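Sunday, 6:40 a.m.

The office received the overnight cable traffic before seven. The situation at the northern crossing is unchanged. The border authority continues to admit persons with residence papers and to turn back all others, and the line on the far side was reported at 2462 at last light. The mission has asked the host ministry for a second time to permit the registration of women traveling without a male relative. No reply has been received.

The morning meeting dealt chiefly with the ceasefire text. Both delegations accept the first four articles. The fifth, on the withdrawal of heavy weapons to a distance of 40 kilometers from the river, remains in brackets. The government side wishes the distance to be measured from the west bank and the opposition from the east. The difference is small on the map, but it decides who holds the road to the power station, and neither side is prepared to say so in the room.

It was agreed that the monitoring annex would be taken separately. The annex provides for 325 observers, of whom the contributing states have so far offered fewer than half. The undersigned recorded a reservation on this point. An agreement signed without the means of observing it was the error of the previous round, and the valley paid for it within one winter.

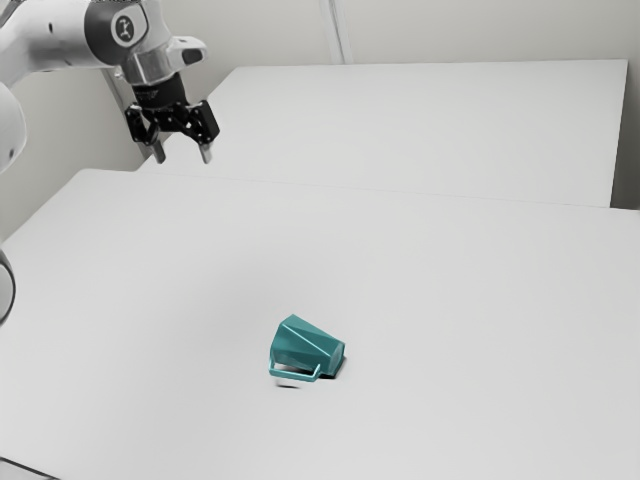
Teal mug on its side, with robot arm and open gripper. Computer rendering.

At noon the supply section reported on contracts. Brendix will continue to deliver fuel through the end of August at the present price. Windico has withdrawn its trucks from the southern route until the insurers lift their notice, and Zunex has been asked to quote for the same work. The section was instructed to make no commitment until the security office has given its view of the road.

The afternoon was given to the district elders, who had waited two days for an appointment. They spoke for more than 20 villages and asked for one thing only — that the school buildings now used as barracks be emptied before the term begins. Their request was entered in the record and will be put to both delegations tomorrow as a matter outside the ceasefire text. It may well be the easier of the two to settle.

The evening cable was sent at 9:15 p.m. The generator failed once during transmission and the last page had to be sent again. Article five is first on the agenda in the morning.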